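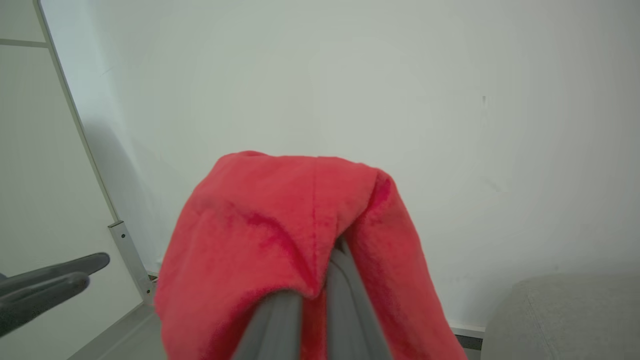
Progress report, Sindo textile sorting pilot
Reporting person: Helmi Hirvonen, Femolden
Submitted: May 11, 2023

Dear Mr. Mocanu,

This report covers the second period of the pilot which your foundation supports. The first period was mostly installation, so it is now that we can write about the daily work.

The two-arm station handles donated clothes and blankets after the first sorting. One arm lifts a piece and the other takes a second corner, then the piece is opened and laid for inspection. In this period the station handled 4,000 pieces. Cotton and denim go well. Fleece is still slow, as the fingers often take two layers together and the piece must be put down and lifted again. Joni Heiskanen has changed the closing force two times, and the second setting is the one we keep for now.

Changes for the staff

Eight people work in the sorting hall and all of them have kept their hours. Before the pilot, each person stood at the opening table for the full shift. Now they change place after the lunch break, and the afternoon is used for checking and small repairs. Eero Manninen, our shift leader, reports fewer complaints about shoulders and wrists. We did not measure this with a proper form in the beginning, and this was a mistake from our side. A form is in use now.

Not all comments are positive. Two workers told us that the checking work is lonely, because the table stands far from the others. They also dislike waiting when the station stops and only Joni can restart it. We moved the table closer to the hall door, and Gerardo Sebastian has started to teach the restart to the whole team. Three people can do it already.

Costs

The spare finger covers from Birkier were more expensive than planned. The training budget is used to 41 percent. We ask permission to move up to 100 euros from travel to spare parts.

Next period

We will try the fleece pieces in a separate batch, and ask the staff again about the work rotation. The results will be in the July report, together with the first answers from the new form.

With kind regards,
Helmi Hirvonen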